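Making a lazy Susan turntable for the kitchen table, part 2: printing and checking the top ring

Filed under: Printing for the home. Updated 20th April

Right, if you followed part one you'll have your bearing, your bag of screws and a rough idea of how big you want your turntable to be. Now for the bit I like best, printing the ring that everything bolts on to!

I'm using the Lacerda ring file, number 2449 in the Stisar parts library, and I haven't changed a thing in it. You can stretch it in your slicer if you like, but be warned that the holes stretch too, and then your screws rattle about like peas in a tin (ask me how I know).

What you'll need

Plain PLA in any colour you can live with
A countersunk screw to try in the big holes
A small round file
A craft knife
A cup of tea, because the print isn't quick

Step 1: Set up the print

Lay the ring flat on the bed with the countersinks facing up. I tried it the other way once and the sloped sides came out all whiskery. Use 20 per cent infill and don't bother with supports. I went for lime green, mostly as I had a reel of it left over from some plant labels, and I've grown very fond of it.

Step 2: Let it cool

Leave it on the bed until it lets go by itself. I know, I know, it's tempting to get the scraper out, but a warm ring bends and then your turntable wobbles every time someone reaches for the jam.

Step 3: Look it over on a flat table

Put it down on something you know is level and press gently all round the rim with a fingertip. If it rocks, it has warped, and I'd print it again before going any further. Then have a look at the holes. Besides the big opening in the middle there are five larger countersunk ones, which take the main screws, and three little ones for the locating pins. They aren't evenly spread, so don't panic and think your file is broken. 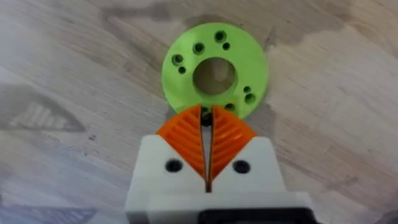 Step 4: Clean up the holes

Run the round file through each small hole, two or three turns and no more. For the larger ones, take the knife round the slope very lightly, then drop your screw in. The head should sit level with the surface or a touch under. If it stands proud, take off a bit more and try again.

Step 5: Rub down the face

I give the top a quick going-over with 300 grit paper, going in circles. You only want to knock off any bumps, so stop as soon as it feels even under your hand.

Step 6: Mark it up

Pencil a small arrow on the underside, pointing at whichever pin hole you want nearest the front. You'll be glad of it in part three, when we fit the bearing and the Kandemura board goes on top.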